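Garment Repair and Sorting Assistant, part-time
Ruppert Clothing Exchange

Ruppert takes in used clothing, mends what can be mended and sells it through the Finda shop on Caltetti Street. We handled almost 3,000 pieces last year and are hiring for the back room, starting in February.

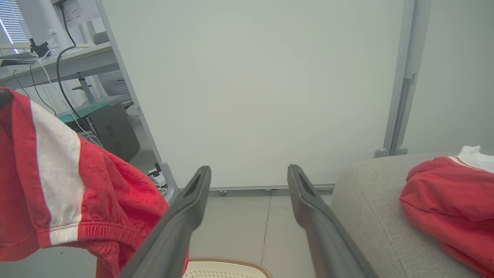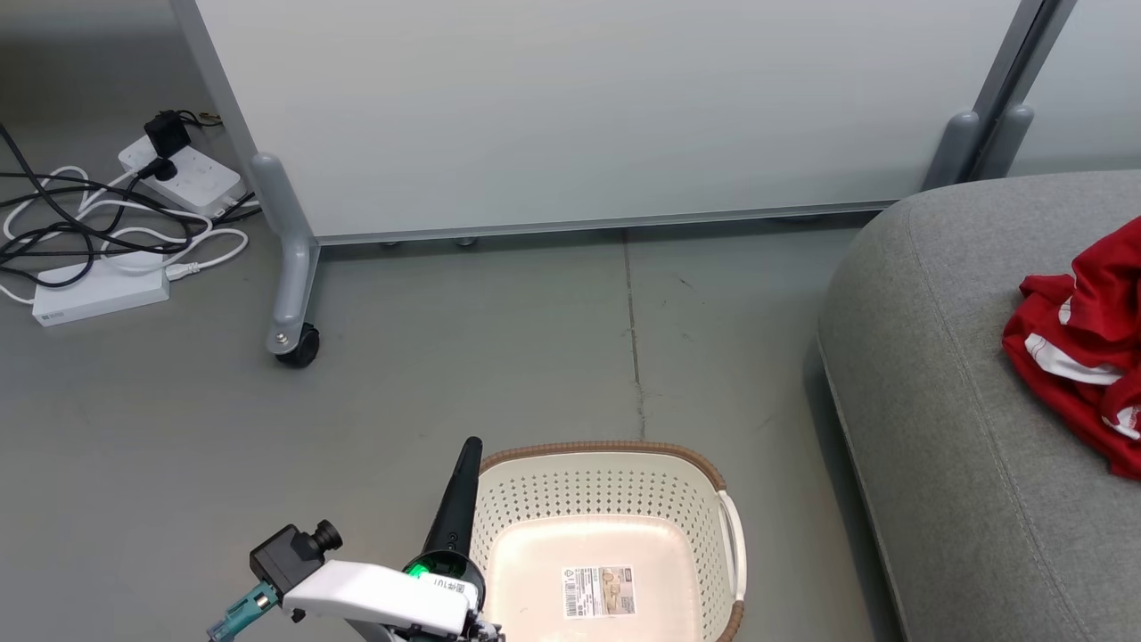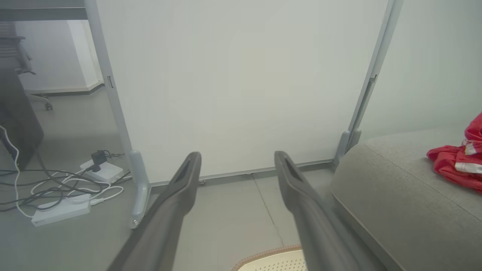
What you will do

Sort donations by fabric, size and condition. Replace zippers and buttons, close seams, patch knees and elbows. Tag finished pieces and write up the repair slip. Knitwear makes up a good part of the winter intake, so you should be comfortable picking up dropped stitches -- or willing to learn from Precious Mercado, who runs the mending table.

What we ask for

Steady hand sewing and basic use of a home sewing machine. You need to be able to lift a full donation bag and stand for part of the shift. Shop experience is useful but not required. Please tell us about any wool or dust allergies before you start.

Hours and pay

Afternoons, 2 to 7 p.m., with one weekend shift a month. Pay is hourly and depends on experience. Staff get a discount at the shop after the trial period.

How to apply

Send a short letter and photos of two repairs you have done to Kai Dreßler at the Ruppert office. No résumé needed. We will ask you to do a paid trial shift -- bring your own thimble if you use one.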